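Grokel tracker / perception / ticket 2041
Status: reopened
Component: scene segmentation, two-arm cell
Reported against: Veltness build 586

Summary: planner rejects grasps on small white objects. Log says "target occluded by self" when the arm is nowhere near the target.

Original report

Started after the update to 586. On the kitchen set, the right arm gets a pick request, the planner returns a pose, and then the self-filter throws the pose out. Same request on the previous build goes through. I rolled back and forth twice to make sure I wasn't fooling myself. The release notes say the self-filter is "more robust in dark scenes." I would like to know who tested that and in what dark scene, because ours has black fabric, a black table and black arms, and it got worse.

Reply from Veltness support, pasted in

They suggest (a) recalibrating the head camera and (b) raising the depth confidence threshold. They also say that no other site has reported this.

What I tried

Recalibrated the head camera. Residual was fine before and fine after. No change in rejects.

Raised the threshold. Rejects went down, and so did detections. You can't reject a grasp on an object you no longer see, so I don't count that as a fix. Put it back.

Turned the self-filter off. All the rejects vanish, and the planner now treats pieces of gripper as things to pick up. Not usable, but it tells me where the trouble is.

Replayed a recorded session of 3000 frames through both builds with everything else held still. The bad masks show up only in 586, and they show up in runs. Once the filter grabs an object it hangs on to it until the tracker resets. The new build has a temporal smoothing step that the notes don't mention. I found it in the default config, window set to 100 frames. Seems like a lot.

Closed by Veltness as "environment, not software." Reopened by me. Nothing in the environment has changed since February, when Bretasside did the last mount work.

Current theory

The filter seeds from the arm model, grows outward over anything moving with it, and then the smoothing keeps whatever it swallowed. A held object gets counted as gripper. A light item near the held one gets merged in too, and stays merged after the arm leaves. It would explain why dark items hardly ever trip it.
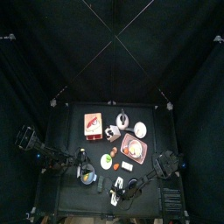 Page last changed: 30th September

Head camera view from the kitchen layout. The right gripper has hold of a white object with black patterns on it, and a black cable loops over the front right of the table. I'd expect the filter to eat that held object first. The cable isn't in the arm model at all, so I have no idea what the filter makes of it. The left gripper is by the blue pot and the plate with the green food isn't far off, so that side is worth a look too.

Next

Set the smoothing window to 1 and rerun the replay. If the runs of bad masks break up, the ticket goes back to Veltness with the masks attached.

Ask Latuheru if they are on 586. "No other site" may just mean no other site has upgraded.

Do not touch calibration again until the replay is done. Leaving this open.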